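Flilar Handling Rules, README
Last revised August 11, 2024

Contents: 3052 wrist-camera recordings of computer part insertion, collected by Prestevwood on 2 cells.

Rules applied during collection
Modules are gripped by the edges, never by the contacts.
Insertion stops after 4 failed attempts and the run is labeled "abort".
The pendant stays within the operator's reach while the arm is powered.
Runs that break a rule are kept and flagged in rules.csv (173 so far).
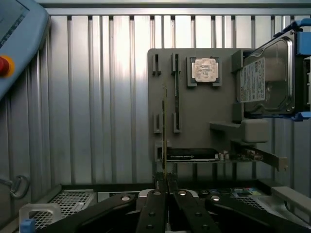
Force limits are set per part type in limits.yaml. Do not merge these runs with the December release, which used the older Lodhi limits.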